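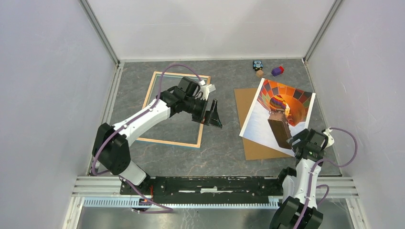
How do you look after a grey stone-patterned worktop so that it still looks nice after a few years? Wipe it down little and often with warm water and a drop of washing-up liquid, dry it with a soft cloth, and keep the harsh stuff in the cupboard.

I have been meaning to write this one up since October, when the last of the boxes from the Duda showroom finally went out of the hallway and I could get at my kettle again. Several of you wrote to ask about pale veins and rusty brown ones, and whether a pattern like that shows the crumbs. My own feeling is that it hides them rather too well! I go over mine with the flat of my hand before I wipe, which sounds daft, but you feel the toast long before you see it.

My cloths are the plain Silness ones. I bought a pack of 100 for 2 pounds at the closing-down sale in the precinct (I know, I know) and I am still working through them, even after lending a good handful to my sister for her decorating. One damp, one dry, and the dry one matters more than you'd think, particularly if your water is as hard as ours. Leave it to dry by itself and you get those cloudy rings, and then you're rubbing at them on a Sunday night in your slippers.

For tea I make a paste of bicarbonate of soda, leave it on for as long as it takes to drink another cup, and rinse. Please try it somewhere out of sight first, as tops do vary and I'd hate to be the cause of a dull patch. I did have a bottle of Flasteck spray, 300 ml, a present from next door. It smelled lovely – lemons, mostly – but it left my top streaky, so it has gone to live in the bathroom where it gets on very well with the tiles.

Then there are the edges. If you have a metal strip along the back, where the top meets the wall, that's where everything ends up: flour, salt, the odd grain of rice. An old toothbrush does the job. Grooved metal trim is worse, and for that I wrap a corner of the cloth round a lolly stick and run it slowly down the groove. I do ours when the radio play is on and it's really quite restful.

Corners I leave until last, and by then I have usually lost interest and put the kettle on.

I'm thinking of trying the Kekach wax next, the one in the little tin, though I've read mixed things and I'm a bit nervous of making the top slippery. If any of you have used it on a patterned worktop, do leave me a comment – and tell me how long the smell hangs about, as our kitchen window sticks.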